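About Prulside

Last updated: 9 Dec 2025

Print this page | E-mail this page

Prulside is a small movement studio for people who want to become strong again after an injury, an operation, or many years at a desk. We opened with one room, a few mats and a secondhand set of dumbbells. Today we have 2 rooms and a weekly program of small-group classes, and 190 members train with us.

The studio was started by Danuta Brzozowska and Jozef Baert. Danuta worked for a long time as a physical therapist. She saw many patients finish their therapy and then go home without a plan. They could walk and climb stairs, but they were afraid to lift a suitcase or play on the floor with their children. Jozef was one of these patients. He had hurt his knee in a handball match and did the same four exercises for almost a year. They began to train together in the evenings, and some other patients asked if they could come too.
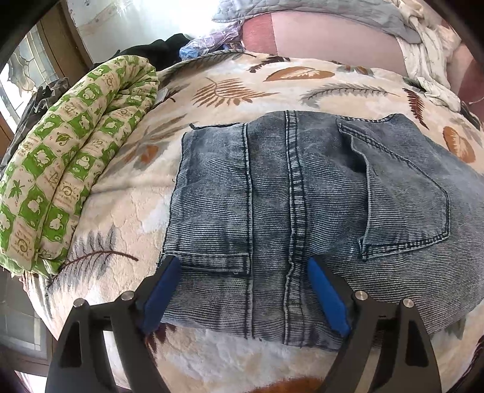
Our method is simple and it goes slowly at the beginning. In the first meeting we ask you to do normal things: sit down, stand up, reach, carry a bag, turn around. We write down what is easy and what is difficult, and from this we make your program for eight weeks. You do not need special sports clothes for this meeting, but please leave the jeans at home, as a thick waistband with belt loops is not comfortable when you lie on your back or bend forward. Soft pants and a T-shirt are enough. We train without shoes in most classes.

After the first eight weeks we test again and we change the program. Some members stay with us for one season, and some are with us from the first evening. Both are fine for us.

Our coaches

Danuta Brzozowska teaches the back and hip classes and does all first meetings.

Ataberk Uysal teaches strength for beginners. Before he came to us he was a rowing coach, and he still likes the early hours, so his class is at 6:30.

Consuelo Muñoz leads the dance and balance classes. She came back to dancing after an ankle operation and knows very well how long this road can feel.

Lindiwe Mofokeng is responsible for our members over 65 and for the home program, called Tarkik. Each person in Tarkik receives short exercise sheets by mail or e-mail, and a phone call every second week.
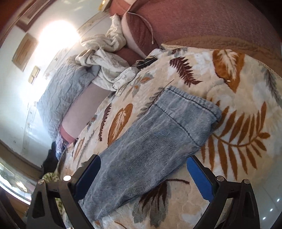
Faded denim, folded long and narrow on a leaf-print blanket.

Every September we hold an open week. All classes are free in this week and you may bring a friend or a family member. Please register before, because the rooms are not big.

If you have a question about your injury, write to us first and tell us what your doctor has said. We will tell you clearly if we think that you should wait.

Share this page (3000)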